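How to Budget for Hand-Held Grippers Before You Spend the Whole Budget on Hand-Held Grippers

Prudura put in its first order for data collection gear in November, and the spreadsheet had one line on it. The line said "grippers." If yours looks the same, put the kettle on.

Step 1. Write down the tasks first
Folding cloth, sorting cups and plugging in cables all want different finger pads. A pad that handles a stiff box happily will slide right off fleece. List your tasks, then ask the seller which pads fit them. Bansal sells pads in pairs. Zekar sells them in sets of 18, for reasons known to Zekar.

Step 2. Buy one more than you need
We planned for 2 operators and bought 2 grippers. Then a finger link cracked, and we had one gripper and a very well-rested operator. Three is the right number for two people. Get spare links and a bag of screws on the same order, or you will pay shipping twice for something that weighs less than the invoice.

Step 3. Price the table
You need a work surface at a comfortable height, somewhere for the cables to go, and light that stays the same at 4 p.m. as it was at 9 a.m. Our lamps cost more than our first table. The table has not complained.

Step 4. Budget for objects
This is the line everyone forgets. Towels, blankets, bowls, boxes – you want plenty of them, in different colors and textures, and you want duplicates of anything that can stain or break. We spent $151 on household goods in the first month and had a hard time explaining the throw blankets to accounting.

Step 5. Storage, then people
Recordings fill drives faster than the brochure suggests. Prisia's planning sheet has a tab for this, and it's worth filling in before you order. Operator hours go last on the sheet and will be the biggest number on it, so leave a wide column. 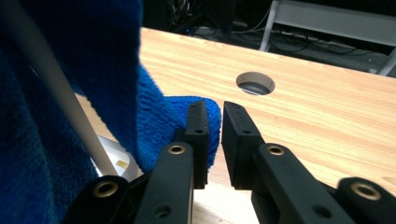 Should a small team rent grippers before buying?
Rent if your project is shorter than 3 months. Past that, buying usually costs less, and you can drill holes in your own.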